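Search notebook entries
Search

July, 4:40 pm. Esposito surname index, Prornville parish rolls

Reran the match on the Prornville rolls with the looser spelling rule. Esposito now returns 300 entries, up from 268. The 32 new ones are nearly all Exposito or Sposito. Seven have no given name and stay out of the locality map until Filippos Vasilakis has checked them against the page scans.

Threshold left at 80 for the Plurkura matcher. Lower values start pulling in Esposti, a separate name in these rolls.
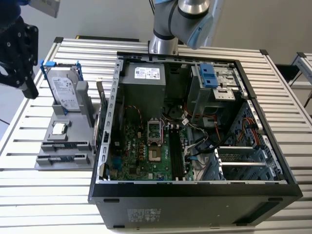 Locality codes: Stotness upper and lower are one district in the earlier roll and two in the later one. Merged them for the map. Percentages by religion are not comparable across the two rolls until this is done for the whole county.

To do: rerun Sposito alone. Ask Filippos which roll the marginal notes belong to.

2 comments Share

This site uses cookies to remember your search settings. Accept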